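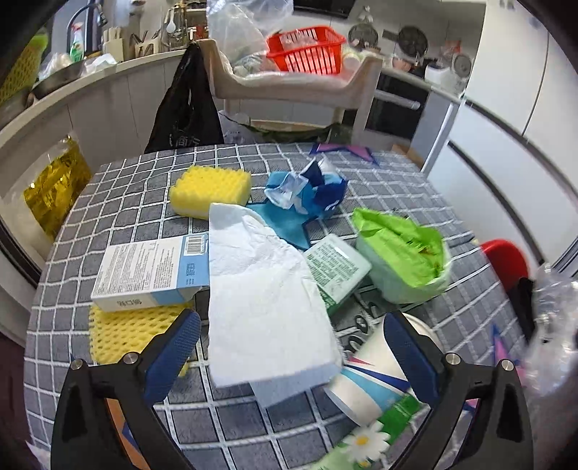
Speaker notes, Jultoris evening session, April
Slot is 11 minutes plus questions. Do not read the slides out.

Opening
Good evening. I have been asked to talk about machine learning, and I am going to talk mainly about tidying up. If you came for the maths, the speaker after the break has plenty of it.

Say what the project is. Kirstead: teach an arm to clear a kitchen table. We do not program the clearing. We do it ourselves, by hand, with a gripper that has a camera on it, and the system learns from the recordings. So far we have 2319 of them. My own kitchen has never been so untidy.
(Pause. If they laugh, good. If they don't, carry on as if it wasn't a joke.)

Why a hand-held gripper
Driving a real arm by remote is slow and makes people cross. Holding the gripper yourself is quick, and you can do it in any home that will have you. The camera sees the fingers and the things between them, and the arm, later on, sees much the same. You are lending it your wrist.
Mention that your wrist will want it back. Two hours is our limit per person.

What goes on the table
First month we used blocks. Lovely blocks. The arm got very good at blocks and was then beaten by a paper towel.
So now it's the stuff you really find: sponges, crumpled wrappers, paper cups lying on their sides, plastic bags. Soft things change shape when you touch them. A cup is fine until you squeeze it, and then it's a different cup. Clear plastic is the worst of the lot, as the camera half sees it and half sees whatever is behind it.
Leave the kitchen alone. Pans on the wall, fridge, dish rack, all of it stays. We once cleared a room to make it look smart and got a week of recordings that only worked in a smart room.

Bad examples (slow down here, this is the useful bit)
Nearly 7 in every hundred get thrown out. The usual reasons:
Hand moved too fast and the picture smeared.
Person forgot to press stop and recorded themselves making tea.
Person was showing off. You can tell. They pick up three things at once and the arm tries to copy them.
Keep the fumbles, though. If you miss the sponge, go back and get it – don't start again. Our early set had no misses in it, so when the arm missed, it had no idea what came next and just stood there closing its fingers on air. I have worked with people like that.

Goodall comparison
Goodall is the older set, blocks and clean tables. Put up the chart, let them look, say nothing for a bit. Bigger set, worse on real tables. Don't claim more than that, we have only tried it in 2 homes.

Rovlow
Someone will ask about Rovlow. It's the labelling tool. It is slow, we know, a new one is on the way. Move on.

Close
Anyone who fancies a go can come on Saturday. Bring rubbish, the more crumpled the better, but rinse it first.
Questions. If it's the one about robots taking our jobs, say it is welcome to this one.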